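Attic Rooms Project - Progress Report to the Sutherland Fund
Spring into summer, second report

Hi all,

I promised the second report would be shorter than the first and I've already broken that promise in my head, so get a coffee. The quick version is that we're on budget, a little behind on the stairs, and well ahead on applications. The long version follows.

What we've been doing

For anyone at Sutherland who's new since the winter, your grant pays for us to help homeowners in Grodevport turn unused attics into rooms they can rent to students and trainees at a fair rent. The college keeps growing and the town doesn't, and there are a lot of older houses with a big dusty space at the top. We do the home visits, the drawings, the permit paperwork and a share of the building cost. The owner agrees to a capped rent for five years.

We mailed the first flyer to 333 homes on the hill streets, and I figured we'd get a handful of calls. By the end of the following month we had 92 households asking for a visit! I had to borrow a second phone. Most of those calls came in on a Monday, for reasons I can't explain, and the desk by the window got renamed the Monday desk.

Home visits

The visits are my favorite part and also the slowest. A good one takes an hour and a half, and half an hour of that is people moving Christmas boxes so I can get at the rafters. We check headroom, the state of the joists, where the chimney comes up, and whether there's any hope of a proper staircase. Plenty of attics fail on the staircase alone. I've gotten better at saying so early, before anybody falls in love with the idea.

I also changed the visit form. The old one asked for everything in the order the permit office wants it, and that meant running up and down the ladder four times. The new one goes room by room from the bottom up. It's dull, but it saves my knees.

Stairs

OK, the bad news. The stair builder we'd lined up had a full shop all spring, and two houses on the lower road sat waiting with finished floors and no legal way up. We've now split the work with Pomia, a smaller outfit across the river. They build in pine only, so owners who wanted oak have to pay the difference themselves. One did, the rest were happy with pine and a can of paint. I expect to be caught up by August - I'd like to say July, but I said that about the last thing.

Heat and insulation

This is where I'd spend more money if you gave me more. Attics bake in summer and freeze in January, and thin insulation just leaves the student with a huge electric bill. We moved everybody to a thicker board between the rafters plus a second layer underneath. It eats a little headroom. I went back and forth on that for weeks, then spent an afternoon in one of the early rooms in June with the older insulation and stopped going back and forth.

Odow, the booking and paperwork software we use, now lets owners upload their energy bills, so next year I should be able to show you real before and after figures. Right now I only have people telling me it feels better, and I know you can't put that in a spreadsheet.

Money

The building share is still set at the level we agreed and I'm not asking to change it. Where we've gone over is permits. The town put the review fee up by 200 dollars per house partway through the spring. I covered that from the printing line, where we had room after dropping the second flyer (we clearly didn't need one). Travel is under, mostly because the hill streets are all walkable from the office if you don't mind the hill.

The one thing I'd like a yes or no on is smoke alarms. Linked alarms on every floor aren't strictly required in the older houses, but I want them in all of ours. I can send the quotes over whenever you're ready to look at them.

The open evening

We held an open evening at the library and more than 200 people came through, which was a lot for one tray of cookies. The questions were nearly all about rent and neighbors, hardly any about building. Several people wanted to know if they could rent to a nephew. (Yes, at the capped rent, with the same lease as anybody else.) I've written up the common ones as a two-page handout and it's on the counter at the library and at the college housing office.

What's next

Through the summer we finish the two waiting houses, start the next group, and get the lease wording checked again before students arrive. I also want to try a shared lending shelf of curtain rods, lamps and blackout blinds, as skylights are lovely until five in the morning.

Call me if anything here looks odd, I'm usually at my desk by eight.
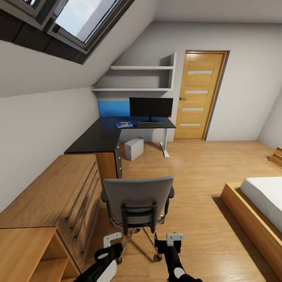

Attic bedroom with a skylight, wall shelves and an L-shaped desk under the slope (computer rendering).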